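Home | Articles | Working papers | About | Contact

3.2 Repair, replacement and the length of use of office computers

18 July 2019
By Jurgita Lukoševičius

The second part of the study looks at how long desktop machines stay in use in small and mid-sized workplaces, and at who decides when that use ends. Earlier work on this question has mostly relied on purchase records. Purchase records show when a machine came in but say little about when it stopped being used, as old machines are often moved to a spare desk, lent to a trainee or left in a cupboard. We therefore worked from asset registers and repair logs kept at three sites: the council offices at Flaltevdale, the further education college at Vernthorpe and a firm of surveyors in Vesberg.

The three registers together list 382 machines. Each entry gives a date of first use, the room, the main user's job and any repair or change of part. Entries were left out of the timing analysis where the date of first use was missing or had plainly been copied down from the line above. The Vesberg register was the most complete. The one at Flaltevdale had been moved between two spreadsheets, and the older entries had lost their room numbers.

We defined the end of use as the last date on which the machine was logged as assigned to a person or a teaching room. A machine held as a spare was treated as out of use. This differs from the definition in Yin, where spares are counted as active, and it makes our periods of use shorter than they would be under that scheme - the gap matters most for the college, which keeps more spares than the other two sites.

Parts were sorted into four groups: storage, memory, power supply and expansion cards. Graphics cards fall in the last group (Figure 1). Screens, keyboards and mice were left out, as none of the sites logged them in a steady way.

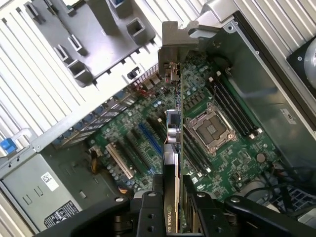

Figure 1. Workstation tower with an NVIDIA graphics card above the motherboard.

Does changing a part lead to a machine being kept for longer? At the sites studied, machines that had been given new storage or more memory stayed in use longer than those that had not, while a new power supply made little difference to the date of withdrawal.

The result for storage and memory needs some care. Staff did not choose machines for this work at random. At Vernthorpe the technicians upgraded the newer half of each teaching room first and left the older half to run down, so part of the longer use reflects the choice of machine. When we compared only machines bought in the same order and placed in the same room, the difference remained but was smaller.

Expansion cards followed a different pattern. Changes in this group were rare outside the drawing office at Vesberg, and they were usually tied to a new version of the drawing software. The machine itself was seldom at fault. Once the software had moved on, a tower without a suitable card was passed to the front office, where it could go on for years doing letters and invoices.

Warranty was the strongest single influence on the date of withdrawal. At Flaltevdale the standard cover ran for 36 months, and withdrawals rose sharply in the three months after it ended, whatever the repair history. Staff there described this as policy, though we found no written rule. A note from April in the repair log reads only "out of cover, do not fix".

Cost played a smaller part than we had expected. Repairs above a set limit had to be signed off by a manager at all three sites, but most repairs fell well below it. Few jobs were refused on price alone. Delay was a more common reason for giving up on a machine, and a user who had been lent another one often did not ask for the first one back.

The findings are limited by the small number of sites and by uneven record keeping. A wider survey of around 2,000 machines is planned, using the same four groups of parts and a shared form for logging withdrawals.

Comments (3)

mallory_k
We have the same thing with warranty dates. Perfectly good PCs go out of the door the week the cover stops.

D. Prentice
Did you look at laptops at all? I would guess the battery decides most of it.

oldtowers
Table 2 seems to be missing from the web version, could someone put it back please.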